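Bramwell Hall Receives the First Lunch Boxes for Spring School Trips

GRESTVILLE, Mon 16 March
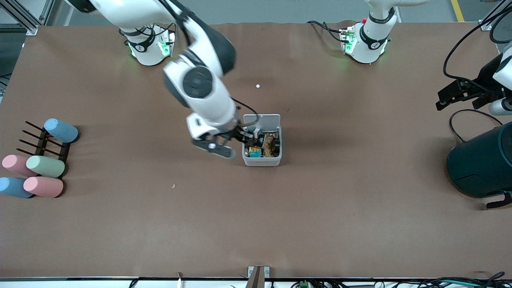
An open white box on the brown paper of the packing table, with small items already inside.

The packing of snack boxes for the spring school trips has started in Bramwell Hall in Grestville. The boxes will go to all pupils of the fourth and fifth grade in the town and in the four villages on the river side. The first trips leave next week, and the last ones are planned for the end of May.

This year 1420 boxes are needed. It is the biggest number since the town took over the work from the schools. Last spring every school packed its own bags, and the result was very different from one place to another. Some children received a full lunch, and some received only an apple and a bottle of water. Many parents wrote to the school office about this, and in February the town council decided that all children should have the same box.

The town bought white plastic boxes with a hinged lid, which close firmly and can be used many times. The paper bags from earlier years often became soft in the rain, and the teachers had to carry the food in their own backpacks. The new boxes will be collected after each trip, washed in the kitchen of the middle school and filled again for the next group.

"A child must be able to open the box alone, also with cold hands," said Parvathi Bhat, who is responsible for the school trips at the town office. "We tried several models with my daughter's class. Two of them were very beautiful, but the children could not open them."

The content was chosen together with the school nurses. Every child receives something salty, something sweet, a piece of dried fruit and a paper napkin. Drinks are not included, and the children are asked to bring a filled bottle from home. The fresh part of the lunch, a sandwich with cheese or with vegetables, is added on the morning of the trip by the bakery Drorkard on Mill Street.

Children with allergies receive a box with their name on it. The town knows at this moment of 14 such children, but Mrs. Bhat believes that there are more. Parents who have not yet returned the yellow form should do it before Friday. The form is available at the schools and at the reception of the town office, and it can also be sent by regular mail.

The tables in Bramwell Hall are covered with brown paper for the time of the packing, and the paper is changed every evening. The finished boxes are closed, marked with the name of the school and taken to the cold room behind the stage. The dance group and the chess club, which normally meet in the hall, have moved to the library until the end of the month. The chess club will keep its usual hours there. The dance group begins half an hour later than before, when the reading room is closed.

The cost of the boxes was discussed for a long time in the council. Gemma Gentile, a council member, voted against the plan in February. She explained last week that she still finds the price too high for a small town, but that she is satisfied with the way the work has been prepared.

"I wanted to wait one year and compare more offers," she said. "Now the boxes are bought and the children should enjoy them. In the autumn I will ask how many came back."

The town expects that some of the boxes will be lost on the way. For this reason 100 extra ones were ordered, and they are kept in the basement of the town office. A family whose child loses a box does not have to pay for it this spring. Whether this rule stays the same for the autumn trips will be decided in June.

The first group to travel is the fifth grade of the North School, which goes to the salt museum in Dorkik. The museum has a covered yard with benches where the classes can eat, also in bad weather. The building, a former storehouse from 1669, was closed during the winter for repairs of the roof, and the pupils from Grestville will be among the first visitors of the season. The fourth grade of the same school will follow two days later.

Teachers are asked to confirm the number of pupils two days before the departure. The boxes can be picked up at the side entrance of Bramwell Hall from 6:45 in the morning. Parking in front of this door is not allowed during the pickup hours, and buses should wait on the market square.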